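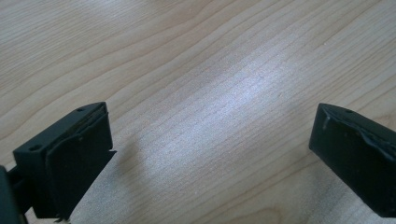
A resident of Otness asked that the record show her objection to the wording of the notice for this meeting, which described the Turnent biomass unit as "ready for retirement." In her view no decision had been taken that would support the phrase, and the notice should have said "under review." The Chair agreed that the notice would be corrected in the file copy. The resident also asked whether households on the Otness heat loop would be told before the next heating season what their supply would be. The Chair referred her to item 4.

Sudum Joint Energy Board
Minutes of the Regular Meeting, April 18, 2018

1. Call to order
The meeting was called to order at 6:30 p.m. A quorum was present. The public comment recorded at the head of these minutes was taken before the call to order, by consent of the members.

2. Minutes of the previous meeting
Approved with one correction. Under "Line maintenance," the word "replaced" was changed to "inspected."

3. Zerouali solar site
Staff presented the interconnection study for the proposed solar site on the Zerouali tract. The study considers a plant of 5 megawatts connected at the existing substation. The engineer's finding is that the substation can accept the output without a new transformer, provided that the protective relays on the east feeder are upgraded first. The relay work is not included in the developer's price.

A member asked who would pay for the relays. Staff replied that the draft agreement is silent on the point and that counsel has been asked to supply language. The same member stated that he would not vote for an agreement that left the cost with ratepayers.

Discussion followed on the lease. The tract covers 81 acres, of which the northern part drains toward the county ditch. The county has asked for a drainage plan and has not yet received one.

Moved and seconded to table the power purchase agreement until counsel's language and the drainage plan are both in hand. Carried, with one member opposed. The opposing member asked that her reason be noted: the developer's price is held only through August, and she considers the delay a risk.

4. Turnent biomass unit
Staff reviewed operating results for the past fiscal year. The unit ran for 1,203 hours, well below the level assumed when the fuel contract was signed. Wood chip deliveries were interrupted twice, and the ash handling system was out of service for part of the winter. During both interruptions the Otness heat loop was carried by the gas boiler.

Three courses were placed before the Board: continued operation under the present fuel contract, seasonal operation for heat only, and closure with the loop moved to gas. Staff recommended seasonal operation. Members asked for a fuller account of the closure costs, as the figures supplied did not include removal of the fuel storage building.

In reply to the question raised in public comment, staff confirmed that all 285 accounts on the heat loop will continue to be served next winter whichever course is chosen. Written notice to that effect will be mailed with the next bill.

Moved and seconded to direct staff to return with complete costs for all three courses. Carried unanimously.

5. Net metering rule
Second reading of the amended rule. The amendment allows credits to be carried forward for twelve months in place of the present six. A member asked whether credits already expired would be restored. Staff answered that they would not. Adopted by roll call vote, all members in favor.

6. Other business
The contract for tree trimming along the Otness line expires at the end of the summer. Staff will advertise for bids. The request from the school district for a meter data export was referred to the billing office.

7. Adjournment
There being no further business, the meeting was adjourned at 8:40 p.m. Copies of the interconnection study are available for inspection at the Board office during business hours.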